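桌面抓取单元重新标定全过程，终于对上了！（附保养顺序）

版块：协作臂与桌面单元 > 安装与维护

薄荷锅盖 楼主
发表于 2025年5月14日

折腾了好几个晚上，今天总算把单元调顺了，特别想跟大家分享一下！

先交代配置：臂是 Burkero 的六轴小臂，末端是两指电动夹爪，指尖贴硅胶垫；外部一台固定的深度相机，不装在手腕上。控制柜放在桌子下面。任务就是厨房小家电那一类，抓食材、开盖、放进锅里、再把盖子盖回去。

毛病是上个月底开始的。抓红薯、抓土豆都没事，一到开锅盖就偏，夹爪总是从盖钮旁边擦过去。开头以为是识别的问题，把识别结果一张张叠在原图上看，框得准准的。后来在法兰上装了个尖头去点标定板，偏差 2 毫米，而且几个角偏的方向都差不多。

我的处理顺序：
先断电，检查底座螺栓。果然有一颗松了，用扭力扳手按手册的值对角重新上紧。
然后回零，看各轴的零位标记。第五轴有一点点错位，重新做了零点。
再用尖头重新标工具坐标，换了几种姿态去点同一个点。
最后才做手眼标定，标定板在工作区里换着位置和倾角拍，太斜的、反光的都扔掉，留下来 108 组。

标完再去点板，尖头正正地落在交叉点上，那一刻真的太爽了，我在工作间里喊了一声，把隔壁的人都喊过来了哈哈。

有个小教训：我第一次没查螺栓就直接标手眼，标完当晚很准，第二天又歪了，白干一晚上。

Chaimae Kabbaj
2楼

恭喜恭喜！这个顺序我很赞同，机械先弄稳再碰软件。想问一下底座是直接锁在桌面上的，还是中间垫了转接板？我们这边 Bonon 的转接板是铝的，用久了螺纹孔会松，后来改成钢丝螺套就好了。

薄荷锅盖 楼主
3楼

回2楼：有转接板，也是铝的！螺套这个主意好，我记下来了，下次拆的时候一起换。松的那颗正好在夹爪伸出去最常用的那一侧，估计就是那边受力多。

老扳手714
4楼

泼点冷水。108 组太多了吧？固定相机的手眼标定，姿态拉得开的话，几十组就收敛了，后面加再多也是重复。你那些组里有多少是腕部真正转了大角度的？光平移不转，旋转那部分解出来是虚的。

还有，全部数据拿去求解，又拿同一块板去验，这个验证不太算数。

薄荷锅盖 楼主
5楼

回4楼：说得有道理！我翻了一下，前面一大半确实转得不多，后面才想起来加腕部旋转。今晚我单独拍一批不参与求解的，拿来验一遍，结果贴上来。

不过我还是愿意多拍。程序自己跑姿态，我在旁边喝茶就行，多花不了多少工夫。

老扳手714
6楼

程序自己跑我没意见，但每个姿态停稳了再拍，别边走边拍。小臂刚性差，停下来还会晃一会儿。

Kourosh Ebrahimi
7楼

插一句，锅盖抓偏不一定全是标定的账。玻璃盖和金属圈在深度图里经常是一片空洞，或者深度直接穿到后面去了。盖钮那么小，周围的点又都是乱的，拟合出来的中心就会被带跑。楼主标完以后，抓盖子的高度方向稳不稳？

薄荷锅盖 楼主
8楼

回7楼：你问到点子上了！水平方向好了，高度还是会跳，点云里玻璃那一圈简直像被虫子啃过。我现在的做法是不用玻璃上的点，只取盖钮那一小块，高度再跟已知的锅体尺寸对一下，差太多就重拍。

顺便说说我这边的布置。桌面是深灰色的，墙是白的，对分割很友好。早餐机也是哑光的薄荷绿，外壳的点云干净得很，麻烦的都是亮的地方：煎盘那边镀铬一样的弯把手，锅沿的不锈钢圈，还有前面两个银色旋钮，顶光一打全是亮斑。
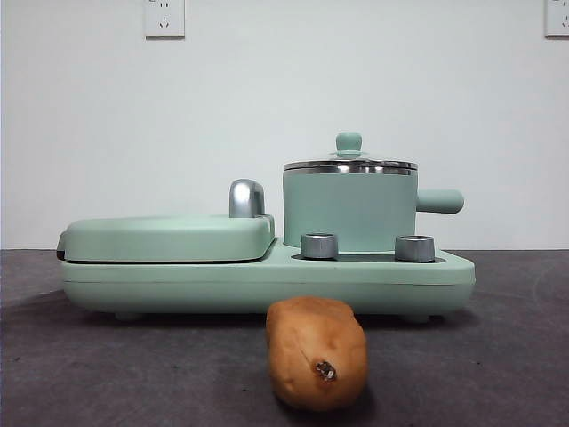

所以我把灯也动了。原来的灯直对着桌面，现在抬高了 200 毫米，前面加了一层柔光布，曝光往下压了一档。亮斑没有全消，但盖钮边上那一圈噪点少了很多。动灯之后记得把白平衡锁死，我有一回忘了锁，颜色阈值全得重调。

另外，红薯抓取我现在固定从上往下，夹短边，垫子脏了就用湿布擦，擦完晾干再上电做夹爪归位。归位的时候手千万别伸进去，它会先全开再全合。

Yasmine Soliman
9楼

羡慕这么干净的点云，我们用的锅是全不锈钢的，简直是灾难现场。请问指尖硅胶垫多久换一次？我们的边角总是先翘。

薄荷锅盖 楼主
10楼

回9楼：我不看时间，看垫子。指甲一拨能掀起边来就换。换之前用酒精把旧胶擦干净，贴上以后让夹爪低力夹一块平板过一夜，第二天边角服服帖帖的，亲测好用！厚度换了的话，工具坐标的开合参数也要跟着改，我吃过这个亏。

老扳手714
11楼

夹一夜对电机不好，长时间堵转会发热。拿个小台钳把指尖拆下来夹不香吗？

Kourosh Ebrahimi
12楼

看夹爪。带自锁丝杠的断电以后也夹得住，不用一直给电流。楼主那个要是同步带的，我站老扳手这边。

薄荷锅盖 楼主
13楼

我的是丝杠的，夹住以后就断电了，刚才没写清楚，怪我。同步带的朋友请按11楼的来！

再补一个日常检查，现在每次开工我都做：
桌面上固定一个锥形基准点，开机热身跑几分钟，让尖头去点它，看着对上了再开始干活。
对不上就先摸底座螺栓，再看零位，相机支架放在最后。
相机支架的锁紧旋钮上我用油漆笔画了线，有没有被人碰过一眼就看得出来。

Chaimae Kabbaj
14楼

画线这招收下了。不过我会先查相机支架，我们这边十次有九次是有人拿东西的时候碰到了。

老扳手714
15楼

同意14楼，支架先查，看一眼的事。螺栓要上扳手，放后面。

薄荷锅盖 楼主
16楼

好，少数服从多数，我把检查表的顺序改了，先看支架那条线。独立验证的数据还在跑，腕部转角这次拉得很开，跑完我把每个姿态的误差整理成表贴在这层下面。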